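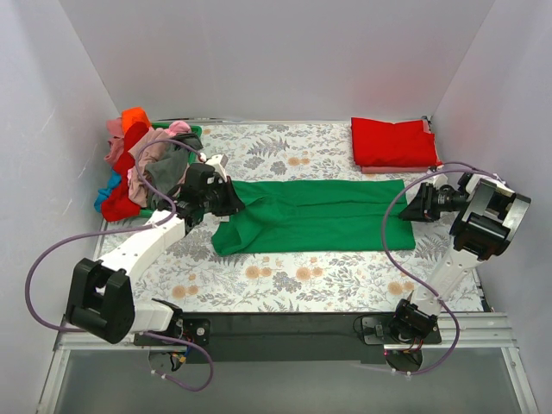
A green garment laid out lengthways, with a faint fold line along the middle.

Wirau heated airer review: even heat, poor cover, sensible running costs

By Noeline Ellery

20 shares
9 comments

The Wirau is a winged, electrically heated clothes airer with a fabric cover sold in the same box. It draws 400 watts, folds flat and has a timer built into the plug lead. I used it from the end of autumn until May in a north-facing back room with one radiator, which stayed off during the tests. The main competitor at this size is the Henel, and I had one of those in the same room for part of the period.

Construction

The frame is aluminium tube, powder-coated white. Each wing is held up by a hinged strut that drops into a plastic catch. The catches are the weakest part of the design. They engage firmly when the airer is empty but creep under an uneven load, and if you put all the jeans on one wing the outer bar ends up visibly lower than the inner one. The Henel uses a steel pin through the strut and does not move.

The heating element runs inside the bars as a single loop. The joints between the centre section and the wings are flexible cable in a braided sleeve, and I could find no wear on either sleeve at the end of testing. Feet are rubber and leave no marks on vinyl. On carpet they drag, and the airer is heavy enough that dragging it loaded is a bad idea.

Folded, it will stand upright against a wall without a strap. The lead has nowhere to go when it is folded. There is a moulded hook on the lower crossbar that looks intended for it, but the timer housing is too bulky to sit there and pulls the cable off.

Heating

Bars reach working temperature quickly and hold it. I checked them with a contact probe at both ends and in the middle, and the spread across the centre section was small enough to ignore. The wings run slightly cooler at the outermost bar. This has some practical effect: thick waistbands left on the outer bar were always the last items dry.

Contact matters far more than bar temperature. A heated airer dries the strip of cloth that touches the bar, and then relies on warm air for everything else. A T-shirt folded once over a single bar had a dry line across the chest and damp hems for hours afterwards. The same shirt laid flat across several bars, then turned once, was done well before the folded one. The instruction leaflet shows every garment folded over a single bar, which fits more on and takes longer.

Drying times

My standard load was a mixed cotton wash from a machine with a decent spin: shirts, pillowcases, a pair of towels, socks. With the room at 20 degrees, the cover on and everything turned once, the load was dry in five hours apart from the towels. Towels needed a second run of the timer. Without the cover I stopped timing at bedtime and found the load still slightly damp at the seams.

Spin speed changes the result more than any setting on the airer. After a delicates cycle with a slow spin, jumpers dripped through the bars on to the floor and the heated section achieved very little until they had drained. Anyone buying this to rescue a poor washing machine will be disappointed.

The Henel finished the same load sooner. It also has a higher rated output, and on the plug-in meter the energy used for each load was close enough that I would not choose between them on running cost. To work out your own figure, multiply 0.4 by the hours of use and then by your unit rate in pence.

The cover

The supplied cover is a thin polyester sheet with an elasticated hem and a zip on one side. It works, in that drying is faster with it than without. It fits badly. The hem is cut for the airer with both wings up, and if you use only one wing the spare fabric lies across the clothes and stays wet. The zip is on a short side, so reaching the middle of the load means taking most of the cover off anyway.

An old cotton double sheet did nearly as well in my tests and was easier to lift. I did not try blankets, and the leaflet warns against anything quilted.

Moisture in the room

All the water in the load ends up in the air. With the door shut and no ventilation, the window was streaming before the first load had finished. A window open on the latch dealt with most of it at the cost of some heat. Armelle Arnaud, who tested the Sharifi dehumidifier for this site, lent me that unit for the last part of the test, and the combination of airer and dehumidifier was the best arrangement I tried – faster than either alone, and the glass stayed clear. It also roughly defeats the object if you bought the airer to save floor space.

Finish on the clothes

Cotton comes off the bars stiff, and shirts dried over a single bar have a ridge that needs an iron. Flat drying reduces this. Viscose and light jersey were fine if smoothed by hand while still damp. I kept wool off the heated bars altogether after one scarf came up with a hard line across it that took a soak to remove.

Socks fall through. The bar spacing is wide, and small items need pegs or a hanger. A cheap Isness sock hanger hooked over the end of the centre section, under the cover, solved it.

Timer and safety

The timer is mechanical in feel but electronic in operation, with preset steps and no continuous setting. After a power cut it stays off until pressed again, which I consider correct. There is no room thermostat. The surface of the bars is hot to hold but not painful, and the plastic end caps stay cool. The plug was barely warm after a full run.

Noise is nil.

Verdict

The Wirau does its job at a low power draw and heats more evenly than I expected from the price. The catches should be metal and the cover should be recut. If you dry mostly shirts, bedding and light cotton in a room you can ventilate, it is a reasonable buy. For towels and denim every week the Henel is the better frame and I would pay the difference.

Rated output: 400 W
Cover: included
Timer: yes, preset steps
Folds flat: yes
Score: three and a half out of 5

9 comments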